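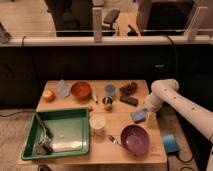 Page last changed: July 2023

**FOR IMMEDIATE RELEASE**

# Prosia ships Stellow 11, with a new grasp planner and a rebuilt scene layer

Prosia today put out Stellow 11, the latest version of its control and planning software for single-arm work on crowded tabletops. Free upgrade for current license holders. Download is live now, release notes too.

Big change in this one: the planner and the perception layer finally share one scene model. In older versions each kept its own copy. They drifted. An arm would plan a clean path around a bowl that perception had already moved in its own copy, then stop and ask for help. Stellow 11 keeps a single record of every object on the table, with a confidence value on each, and the planner reads from it directly.

The kitchen table is the team's main test bed. A green plastic tray on the left, cups and bowls, a pine cone, a blue sponge over on the arm's side. Clear plastic, shiny metal rims, soft things, things with no good name. Exactly the stuff that breaks a segmenter.

What's new:

- **Shared scene model.** One store, read by perception, planning and the operator view. Old two-store configs still load but throw a warning.
- **Soft-object grasps.** Grip width is now picked from a range and adjusted on contact. Sponges and cloths no longer need a hand-written profile.
- **Near-miss replanning.** If an object shifts while the arm is on its way, only the last leg of the path is planned again, not the whole thing.
- **Unknown label.** Perception can now say it doesn't know. The object stays in the scene as something to avoid, and the task carries on.
- **Replay tool.** Step thru any logged run, with the plan, the scene model and the joint states side by side.

The replay tool started as an inside debugging script. It got used so much it became a product feature. Logs from Stellow 10 open fine, anything older needs the converter, which is in the tools folder.

Transparent objects got their own pass. Depth sensors see straight thru a clear cup or return noise, so the new layer weighs color edges and the outline of the support surface along with depth. Still the weakest part of the release — the notes list the known failures in full, and clear film on a pale surface is at the top.

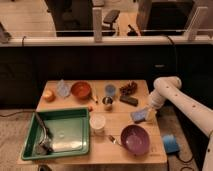 Poduval, an early-access user, said the shared scene model was the reason to upgrade and that the replay tool came a close second, but asked for better docs on the confidence values, "becuase right now you tune them by feel."

Fair point. A tuning guide is being written and will go out as a docs update, no new install needed.

## Testing

The release candidate was run on 635 logged tabletop tasks before sign-off. Every run is tagged by object, grasp type and stop reason. The task list covers pick, place, push aside and hand back, on tables set up with mixed household items. The list and the tagging rules come with the download so customers can run the same set on there own arm. The raw logs are available to license holders on request.

Planning calls now have a hard limit of 40 milliseconds for the last-leg replan. Go over it and the arm holds position and reports a timeout. The limit can be raised in the config. It can't be turned off.
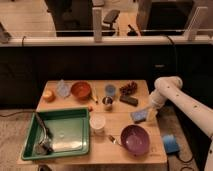
*Kitchen table setup, arm pointed down near the blue sponge. Photo: Prosia*

## Works with Jitness

Stellow 11 also adds a direct link to Jitness, the task scheduler. Before this, the two talked through an adapter that had to be rebuilt with every update. Now Jitness sends a task, Stellow sends back a status, and failed grasps come back with a stop reason the scheduler can act on — try again, skip, or call an operator. The old adapter is still in the package and will be dropped in January.
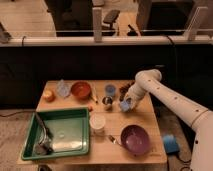

*Gripper closed on a small light-blue object above the table. Photo: Prosia*

## Availability and support

Stellow 11 is available now. There are 13 supported arm drivers in the standard package, listed in the release notes with firmware versions. Other arms can be added thru the driver kit, which is unchanged from Stellow 10, so drivers written for that version should build as is.

Before upgrading: back up calibration files. The installer keeps them but moves them to a new folder, and custom scripts that point to the old path will fail.

A web demo of the replay tool is open to anyone, no license needed.

## About Prosia

Prosia makes control, perception and planning software for robot arms working in everyday spaces. Stellow is its main product.

**Press contact:** Prosia press office. Product shots and the full release notes on request.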